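Jernbridge Releases Hand-Held Demonstration Kit for Teaching Robots to Handle Clothing

Modimau package pairs a two-finger gripper tool with recording and review software; the same fingers mount on the robot arm

For release in December

Jernbridge today announced general availability of Modimau, a demonstration kit that lets an operator teach a robot a handling task by carrying out the task with a hand-held gripper. The first supported task group is garment handling, covering pick-up, transfer, flattening and folding of trousers, shirts and towels.

Modimau consists of a hand-held gripper with an onboard wide-angle camera, a charging dock, a calibration board and the Sipos review software. The operator holds the tool, closes the fingers on the item and performs the task at normal working speed. The camera records the fingers and the work surface throughout. Fiducial markers on the gripper body give the software a fixed reference for calculating finger opening in each video frame. Tool motion is recovered from the video and the onboard inertial sensor, and no external tracking equipment is required.

"Cloth has no fixed shape, so a programmed path is of limited use," said Fathima Dissanayake, head of product at Jernbridge. "A folded shirt and a dropped shirt are the same part number and two different problems. We wanted the person who already knows the work to be able to record it directly."

Denim was selected as the reference material during development. It is heavy relative to its area, it holds a crease, and its seams and hardware change the thickness between the fingers within a short distance. Grip points near a button, rivet or belt loop behave differently from grip points on a single layer of fabric, and the training set includes both.

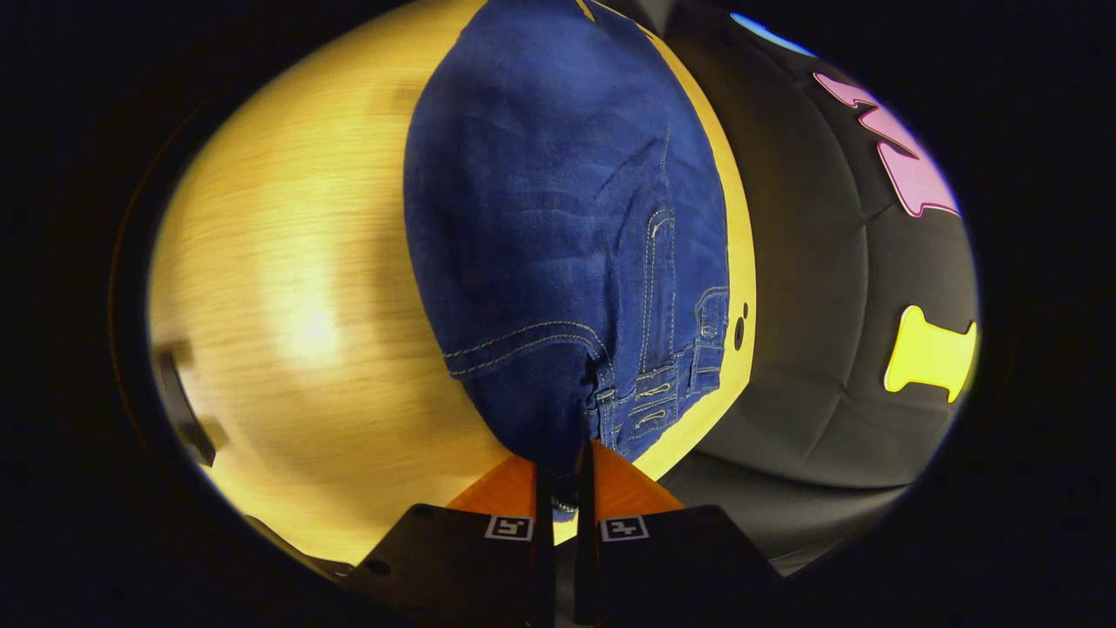
The release set contains 1111 demonstrations, of which 560 involve denim. Operators were instructed to vary the starting position of each garment and to work on ordinary furniture under ordinary room lighting. Jernbridge did not standardize the background. According to the company, policies trained on recordings from a single bench lost accuracy when the robot was moved to another location, and mixed surroundings reduced the effect.

Each recording passes through Sipos before it is used for training. The software flags dropped frames, lost markers and sections in which the tool moved faster than the target arm can follow. A reviewer then accepts, trims or rejects the recording. Median review time in the release set was 55 seconds per demonstration.

Modimau also supports remote control for cases in which a hand-held demonstration does not transfer well to the arm. In this mode the operator drives the robot from a separate station, using the same tool as the input device. Remote sessions are stored in the same file format as hand-held sessions, and the two types can be combined in one training run. Jernbridge recommends hand-held recording for initial coverage and remote control for correcting specific failures, such as a missed second layer at a waistband.

"The hand-held tool is faster, but it lets a person reach in ways the arm can't," said Stepan Melnychuk, lead controls engineer. "Sipos checks the path against the arm's joint limits before training. If a recording fails that check, we either record it again or do it over the remote link."

Hukum, a garment rental and repair operator, has used pre-release units at 2 sites. Its staff recorded trouser sorting and folding tasks on the day shift, with training run overnight on a local workstation.

"Our folders picked up the tool within one shift," said Mafalda Figueiredo, operations manager at Hukum. "The part that took longer was agreeing on what a finished fold is. We had three house methods and had to choose one before the recordings were consistent."

Known limits apply to this release. The system does not support closing zippers or fastening buttons. Very thin fabrics may slip at the default finger force, and reflective work surfaces can interfere with motion recovery. Items that cover both markers for an extended period will cause the recording to be flagged. A firmware update addressing finger force settings is in testing.

Modimau is available to order now in single-tool and multi-tool configurations. Sipos is included with each kit. Replacement fingers and calibration boards are sold separately. Existing pre-release customers will receive the production firmware at no charge.

About Jernbridge

Jernbridge develops demonstration tools and control software for robotic handling of soft goods. Its products are used in laundry, rental, repair and returns processing.

Media contact: Ustyna Boiko, Jernbridge Communications

Technical inquiries: Matvii Kostiuk, Jernbridge Applications Engineering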